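Kitchen and common room check, Ladelstead House, ground floor
Date: 2025-11-01
Checked by: Ona Tamošiūnaitė
Copy to: Laurențiu Oprea

How to read it: OK means no action. WATCH means look again at next check. ACTION means somebody must do the work before January.

ENTRANCE AND ESCAPE ROUTE

Front door opens fully from inside without key: OK
Back door opens fully: WATCH
The lower bolt is stiff. I could open it with one hand, but a person with weak fingers maybe could not. Please put a little oil.
Corridor free of bags, bicycles, boxes: ACTION
Two boxes of old curtains stand under the coat hooks again. I wrote the same in the last check. They must go upstairs or to the charity shop.
Emergency light in corridor: OK, came on with the test key and stayed on.

FIRE

Fire blanket on hook beside cooker: OK
Extinguisher, pressure needle in green: OK
Extinguisher, service label readable: WATCH
The ink is fading. The engineer should write a new one at his next visit.
Smoke alarm, corridor: OK
Heat alarm, kitchen: OK
Call it "heat alarm" in the book, please. In the old pages it is written "smoke alarm" and the new tenants were confused.

ELECTRICITY

Kettle, flex and plug: OK
Toaster, crumb tray emptied: ACTION
Very full. I emptied it today but it should be in the weekly cleaning.
Extension lead behind fridge: ACTION
The fridge must go directly in the wall socket. The lead has no label and I do not know its rating, so I took it away and put it in the office.
Socket left of the sink: WATCH
Distance to the tap edge is 400 mm. It is acceptable to me, but I would like the electrician's opinion in writing.

GAS AND COOKER

Flame on all burners blue and even: OK
Hose behind cooker, no cracks: OK
Chain holding cooker to wall: ACTION
It was unhooked, probably for cleaning the floor. I hooked it back. Whoever moves the cooker, please finish the job.

WATER

Hot tap at sink, temperature after one minute: WATCH
It is rather hot for a shared kitchen. Ask the plumber if a mixing valve is possible. Last time he quoted 885 for the valve and the work together, which I find high, so a second price would be good.
Under the sink, no leak: OK
Waste pipe runs freely: OK

DRYING AND STORAGE OF DISHES

Knives stored with the point down or in the block: OK
Glasses not stacked one in another: WATCH
Wire racks, no sharp ends, no rust: see the comment 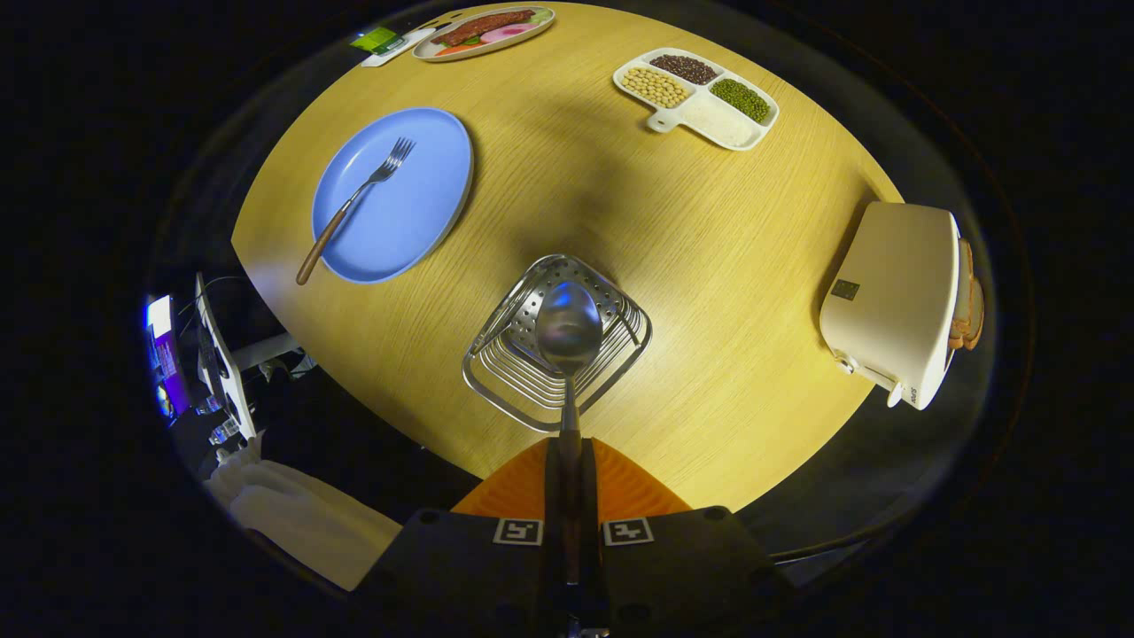 Comment on racks: pass a dry cloth slowly along every rod. If the cloth catches, there is a sharp end and the rack must be taken out of use. Look also at the joints, where rust starts first. Do not stand a rack on the edge of a table or near the cooker.

Laurențiu Oprea: I agree with most of it, but I would change the hot tap from WATCH to ACTION. My mother scalded her hand at a tap like this one, and she was careful. For the valve I can ask Plevesine for a price, they did the bathroom upstairs. The curtains I will carry away myself.

Reply, O.T.: Thank you, I have changed the tap to ACTION. Until the valve is fitted I will put a notice over the sink, in large letters. The second price should say clearly if the work is included.

FLOOR AND FURNITURE

Mat at sink lies flat: OK
Chairs, legs firm: ACTION
One chair by the window rocks. Marked with tape, not to be used.
Table feet level: OK

Open from last check: curtain boxes, notice about the bins.
Keys returned to the office: yes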